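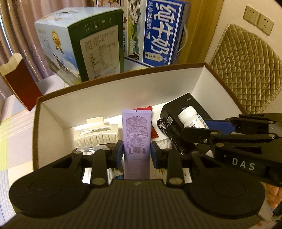 Frequently Asked Questions: Welfare Parcels for Residents

What may a parcel contain?
Small toiletries, hair accessories, cotton swabs, sealed snacks and cartons of milk are all accepted at the Brakbridge office. Tubes and bottles must be closed firmly and packed upright.

May I include medicine?
Medicines are accepted only in their original container with the label intact. Please declare them on Form 73 - undeclared items will be held at reception.

Is there a weight limit?
A single parcel may weigh up to 400 grams at the letter rate. Heavier parcels, including any with milk, are sent at the standard rate.

How should loose items be packed?
Swabs and similar articles should be bundled or placed in a clear packet. Cables should be coiled and tied.

When are parcels collected?
Collections for Lestitz and Stimville leave at 3 p.m. Parcels received after that time are held until the next collection. There is no collection for Lestitz in March.

Whom should I contact about a missing parcel?
Enquiries should be addressed to Rawan Twal, Parcels Desk, extension 1129, quoting the number on the receipt.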